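Trikitz Vukix 4 portable PA – review

Posted 9th June by Phyllis Bunting

I help run a monthly benefit night in the back room of a bar. The room holds 84 people standing, the ceiling is low, and the house system died last November. We had been borrowing speakers from whichever band owned a pair. I got tired of that and bought the Trikitz Vukix 4, a column-style PA with a sub that doubles as the base. I paid $895 plus tax, and I've now used it at four shows.

Setup is quick. The sub goes on the floor, two spacer pieces slot into it, and the speaker column slots onto those. There are no speaker cables between the parts. The whole thing weighs 32 pounds without the bag, and I can get it up the stairs in one trip if somebody else takes the mic stands. The bag costs extra and the zipper on mine already sticks.

You get four channels. Two take a mic or a guitar, one is a stereo line input, and the last is Bluetooth. The knobs are small and close together, and the labels are dark gray on black, so bring a flashlight. There is no phantom power on channel two, only on channel one. The box doesn't mention that and the manual puts it in a footnote.

Vocals come through clean. At our first show we had a solo singer with an acoustic guitar, then a three-piece with the drums unmiked, and I could make out the words from the bar both times. The sound spreads wide, so people standing off to the side get nearly what the front row gets. The low end is fine for bass guitar at a moderate level. When our DJ, Blagoje Zupan, played dub records between sets, the limiter started to pull things down and the kick drum lost its punch. He ended up cutting the bass on his mixer, and after that it held together.

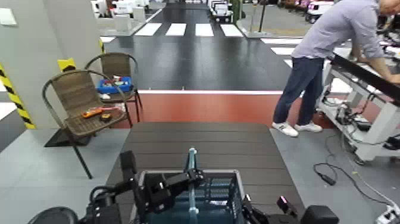
Is it loud enough for a full punk band?
For vocals only, in a room our size, with the guitars and drums making their own noise, it is. If you want to put kick and guitars through it as well, you need two units or a bigger system.

Feedback was a problem at the second show. I had put the column behind the singers so it could work as a monitor too – the manual says you can do this – and with three open mics it rang whenever I pushed the master past two o'clock. Moving it forward and to the left fixed that, but then the band couldn't hear themselves and we had to add a small wedge.

The built-in reverb has one knob and one sound. I leave it nearly off. The phone app lets you change the EQ, though it dropped the connection twice during one set. The levels stayed where they were when it did.

I also tried the Ejigu column that a friend's band uses. It's heavier and has better bass, but there are only three inputs. The Adevari was over our budget.

I'd buy the Vukix again for acoustic nights, speeches and small bands. For a dance night I would rent something with a proper sub. Ours goes out again next month, with a second mic cable this time, as the one I bought with it has a loose pin.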